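Delik Kids TV app - setting up a child profile

Section 3. Before you start

You need a Delik account and the parent PIN. No PIN yet? Go back to section 2, do that first. Children's shows stay hidden untill a profile exists.

1. Open the app on the telly. Wait for the menu.

2. Pick Profiles, then Add Child.

3. Type a nickname. Up to 18 letters, no symbols. Full names not needed.

4. Choose the age band. Under 3, 3 to 7, or 8 and over. Cartoons with mild peril (most of the Griltau series, all the Fornirmont films) only show up in the oldest band.

Note: changing the band later wipes the watch list. Not the downloads, just the list.

5. Set the language. Dubbed shows default to English. Original sound is under Audio, second tab. Subtitles separate. 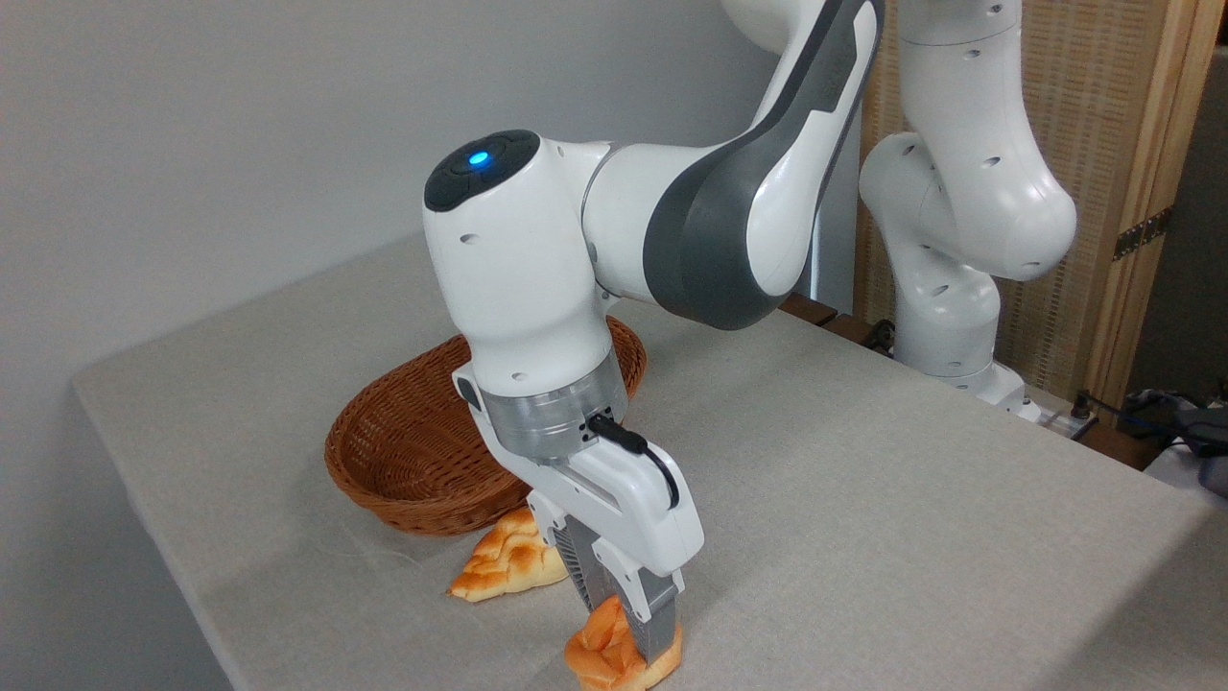
6. Set the daily limit. Counted in episodes, not minutes. Long episodes count as one, same as short ones. When the limit is reached the current episode plays to the end, then the PIN screen comes up.

7. Autoplay. Off for new profiles. Leave it off if you use a limit, the two dont always agree on older boxes.

8. Press Save. Wait for the tick before going back, otherwise you start again from step 2.

Caution: the PIN does not cover other apps on the same telly. Use the telly's own lock for those.

Caution: downloads on a shared tablet can be opened from any profile. Fix is promised for the December update.

If it won't save

- Check the nickname, spaces at the end count as letters.
- Sign out, sign in, try again.
- Still stuck: delete the profile and add it fresh.

Removing a profile is in section 7.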